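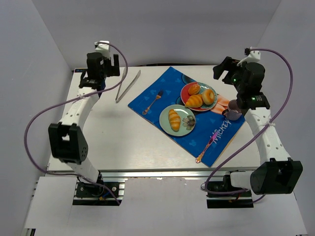
Sirkka Saarinen reckons the whole gain comes from the resets and the policy has nothing to do with it. She put that in reply to my first write-up and I've been chewing on it since, so new thread.

Quick recap for anyone who missed it. Two arms, table setting and moving toy bread from plate to plate. 295 demos, same as before. Only change is we cut each demo at the point where a gripper closes or opens and train on the pieces with the order shuffled. Success on the bun transfer went up by 30 points over the plain version. Cutlery barely moved.

Code is the Cellik branch, config is in the repo. Ask if you cant find it.

-- didenko_a

tatiana_t wrote:
30 points on how many trials? You don't say anywhere.

didenko_a wrote:
40 per condition. Should have put that in, sorry.

tatiana_t wrote:
Then I'd want to see the spread before getting excited. 40 is thin for two arms. We had a result like that at Cevance, lovely on the first batch, gone on the second.

didenko_a wrote:
Fair. Second batch is running now. Same checkpoints, different person setting out the plates.

reto.o wrote:
That's Sirkka's point though isn't it. If whoever resets the table knows which policy is up next they'll put the bun somewhere friendly. Doesn't have to be on purpose. Blind it.

didenko_a wrote:
It was half blind. Order came off a script but I could tell by the second move which one was running.

reto.o wrote:
So not blind.

didenko_a wrote:
Start positions were set before the first move. I only guess which one it is after. So blind enough for the reset I think??

saarinen wrote:
Only if the order is properly random. Was it, or did you alternate?

didenko_a wrote:
Alternated.

saarinen wrote:
There you go then.

pruvost_r wrote:
Bit harsh. Alternating isn't great but it won't hand you 30 points. I tried the same cut on our old Ustine data, one arm, 1000 demos, and got a small gain, nothing like this. My guess is it matters more when data is short. Would like to see the curve -- half the demos, a quarter, and so on.

tatiana_t wrote:
Agree with Raphaël on the curve. Also what are you calling success for the croissant? On the plate, or on the plate and let go?

didenko_a wrote:
On the plate, gripper open, arm clear. Anything hanging over the rim is a fail.

reto.o wrote:
And the fork?

didenko_a wrote:
Fork is a mess. Thin handle, it skids when the fingers come down. Both versions bad at it, so no news there.

saarinen wrote:
I'd drop the cutlery from the average, report it on its own. And rerun with a random order, someone else on resets. If it holds I'll say so here.

didenko_a wrote:
Ok doing that. Give me till the end of March.

Comments (3)

mbwambo_fan: is the shuffling done per epoch or once at the start? tried it once at the start and it did nothing for me

didenko_a: per epoch. Once at the start did nothing for us either

guest: link to the config is dead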